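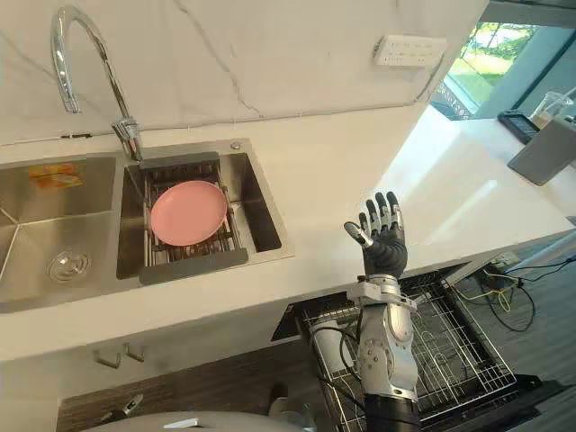

Vivdale Kitchen Open Day recordings

README, version 2

A set of 212 short recordings made at our open day on 5 June 2020, when visitors came through the demo kitchen to see a robot arm with a five-fingered hand work at the sink and the dishwasher. We had a great time making them, and we hope you have a great time pulling them apart!

What's in it

Each recording has colour video from the head camera, the joint positions of the arm and hand, and a short text note typed by whoever was at the desk. There are 14 tasks. Most are about dishes: taking a plate off the drainer rack in the right-hand basin, standing it between the tines of the lower dishwasher rack, sliding the rack in and out. The rest are greetings, and the open-hand wave was the favourite of the day by a long way — kids waved back every single time.

How it was run

Kekeli Agbenyega drove the arm in the morning and Nhi Triệu took over after lunch. Visitors picked the next task from a bowl of paper slips, so the order is random and some tasks turn up far more often than others. Failed tries are kept and labelled "miss". Please don't throw them out, they're some of the best bits.

Known quirks

Steel, marble and a sunny window make for strong reflections on the countertop. The colour balance shifts a little in the afternoon files. Sound was recorded but isn't included, as we didn't ask visitors for permission to share their voices.

Folders

wave/ for greetings
sink/ for anything at the basins
rack/ for the dishwasher
notes/ for the desk notes, plain text

Questions and fixes go to Margus Krūmiņa. Corrected labels for rack/ are planned for August.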